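Home Articles Automation Archive Contact
Search this site Go

The Mug Is Still a Hard Part
By Gilles Charpentier
August

Whether a machine can do household chores depends almost entirely on how the chore is specified, and most published specifications are too generous.

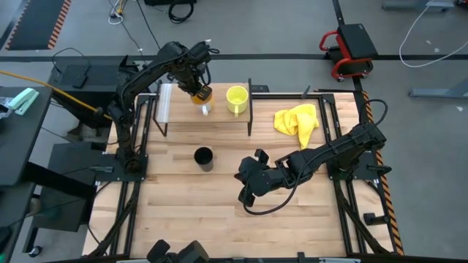
A typical one reads "put away the cups." It is scored as complete when the cups are in the target area at the end of the run. It does not record how long the run took, how many times a person reset the objects, or whether a cup was set down or dropped from a low height. A kitchen user cares about all of these. So would a shop-floor supervisor, who would also ask for the rate per shift.

Over the spring I logged 174 attempts at one task on a two-arm bench system: clear mugs from a low shelf, set them upright on the table, wipe the shelf with a cloth. The control software was a learned policy, Tendiment, trained on demonstrations of the same task. I used two sets of mugs. Jesard is a straight-sided type that was in the training data. Ninh is tapered, with a smaller handle, and was not.

With Jesard mugs the first two steps were usually completed. The failures were ordinary ones. The fingers closed on the rim at an angle, the mug rotated in the grip, and it arrived at the table tilted. A person corrects this with the wrist and does not notice doing so. The policy corrected it on some runs and on others released the mug anyway.

With Ninh mugs, performance fell off enough that I stopped after 40 attempts. The handle was the main problem. When it faced the arm, the grasp was placed too high. When it faced away, the same grasp often worked. Sixteen added demonstrations improved the first case and left the second unchanged.

The cloth step was worse with either set. A rigid mug has one shape and a small number of useful grasps. A crumpled cloth has a different shape each time it is dropped, and the corner that was on top last time is underneath now. The arms could pick the cloth up. Wiping a defined area with it, at even pressure, to the edge of the board, was a separate matter, and I would not score any of those runs as a clean shelf.

My position is therefore narrow. Machines of this class can do parts of chores, with known objects, at a fixed station, with a person nearby. In a shop this can be worth paying for. Stomau, a small packing line I visited, runs a single arm on one carton size and has 2 operators covering the exceptions. The carton never changes, and the fixture holds it in the same place.

A home has no fixture. Until a report states resets, time per item and results on objects outside the training set, I would read "does the dishes" as "moved these mugs." I would like to see the cloth included too, with the criterion for "wiped" written down before the first run.

Previous Next Back to top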